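Notes 4 – Collecting demonstrations by hand
Robot Learning Lab, Skellness
Necati Coşkun
January 24, 2018

Typed up fast after lecture, sorry for gaps. Slides have the math, this is the practical half.

Recap. Last time: behavior cloning = supervised learning on (observation, action) pairs. Works fine on the states you collected, falls over on the ones you didn't. So today is mostly about what goes into the set. Loss function matters a lot less than people want it to.

Where do the pairs come from?

Teleop – person drives the arm, arm records. Actions are already in the robot's own terms, good. Slow, tiring, people drive badly through a joystick and the policy learns the bad driving.

Kinesthetic – push the arm around by hand. Nicer motions, but your own arms are in every picture.

Hand-held gripper – person carries the fingers and the camera, no arm at all. Quick, goes anywhere there's a table. Price: you have to recover the motion afterward from video, and nothing stops you from doing a move the arm can't reach. We use this one for Tredov (the bottle set) and it's what you will use for the assignment.

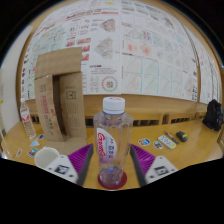 Finger width is the first thing to get right, everything else in the action can be smoothed or re-estimated but a wrong width means the policy closes too early and knocks things over. We get it from markers. Small black-and-white markers, one on each white fingertip housing, detect both, take the distance, done. If one drops out for a few frames, interpolate. If it drops out for longer, throw the episode away, do not guess. Common causes: glare, a thumb, motion blur from people rushing.

Also on approach: come in with the object between the fingers and in view. If the last part of the reach happens blind the label is fine but the observation is useless.

Episode rules (same for everyone, please)

Start with fingers open, hold still, then go. One grasp per episode. End with a still hold as well. No regrasping halfway – if you fumble, stop and start a new one. Keep the fumble in a seperate folder, we want those later for the recovery lecture.

Move at a speed the arm could manage. Most of you are too fast the first day. Dundura's joint limits are on the lab page, read them before you collect and not after.

Variety. This is where the marks are.

Old set from the Uçar room: 1698 episodes, single bottle, bare table, same height. Policy looked great in that room, carried it next door and it went for the wrong spot every time. It had learned the table. Lots of data, very few situations.

So now: change the place, change what's around the object, change the object. Leave stuff out. Other things on the table are good for you, esp. things that look like the target – a second bottle of the same kind, standing in one episode and lying down in the next, makes the policy work out which one you mean. Paper cups, cardboard, printed posters, pens, all useful. Busy background is useful too. Don't tidy up first!

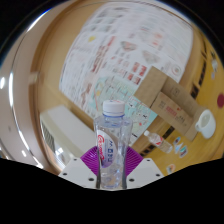

Clear plastic, while we're on it. Transparent objects are hard for two reasons. Depth sensors mostly see through them, so you get holes or the table behind. And in plain color the inside of the bottle is just a bent copy of whatever is in back of it, so the look changes every time the background does. What stays put is the cap and the label. A net trained on few backgrounds will lean on the label, then you turn the bottle around and it's lost. Rotate it between episodes.

Soft fingers help with contact, they forgive a centimeter or so of bad aim. Careful though – they forgive you too, and your sloppy aim goes into the data as if it was right.

Checking before you upload

Watch every episode once at double speed. Yes all of them. Plot width against time: should be flat, drop, flat. Two drops means a regrasp. Check the recovered path for jumps, a jump usually means tracking got lost on a blank wall.

Assignment

Groups of 3. 90 good episodes per group, spread over at least 8 different setups, and a setup is a new place or a new arrangment, nudging the bottle doesn't count. Hand in the episodes, the fumble folder, and one page on what you varied and what you forgot to vary. The second part of that page is graded harder than the first.

Questions from the room, quick answers. Can we use our own objects: yes, nothing with liquid that stains. Left hand or right: either, write it down. Do lighting changes count as a setup: half, do them anyway.

Next time: covariate shift properly, and why the fumbles are worth keeping.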